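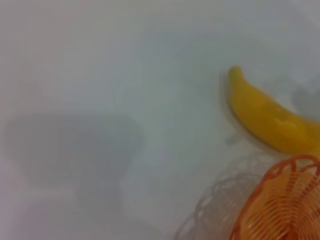
Ginette Maillard

September

The play kitchen corner, before the sort

I keep the play kitchen corner in a small toy library, and once a year I take everything off the shelves, wash it and decide what goes back. Here are the banana and the orange basket, with notes on the other pieces for anyone who borrows the sets or is thinking of putting one together.

The banana is glossy yellow plastic, a little more golden along one side and slightly olive at the stem tip. It came in a mixed bag of fruit from Jurketti and is the piece children ask for by name. It is also the piece that most often goes home in a coat pocket. We have replaced it twice.

The basket is orange wire, wound in tight spirals, with a looped rim. I bought it at the Perić hardware shop, where it was sold for bread. Crumbs and sand drop straight through it, but so do the small play coins, so those now have a tin with a lid.

Washing is done on a Wednesday when we are closed. Plastic fruit goes in the sink with dish soap and warm water, then onto a towel overnight. Anything with a seam gets squeezed first. If water comes out, it goes in the trash. The wire basket gets a soft brush along the coils and is stood on its side to drain.

The cloth vegetables are not in the gallery this year. The carrots have lost most of their green tops and the peas are at my house waiting to be stitched. They will be back on loan when I get to them.

The Masavel tea set is complete again. A family returned the missing saucer with a note, and I found the sugar bowl lid behind the radiator. Please count the cups before you bring it back.

The Pimix cash register still works if you press the drawer firmly on the left. The scanner beep is gone. I have opened it up and can't find anything loose, so it will be lent out as it is.

We had nearly 100 pieces of play food on the list at the start of the sort. I would like to get that down. Fruit and bread go out every week, and the fish fingers hardly ever do.

Sets can be borrowed for two weeks. Bring a bag with a zipper or a box that closes.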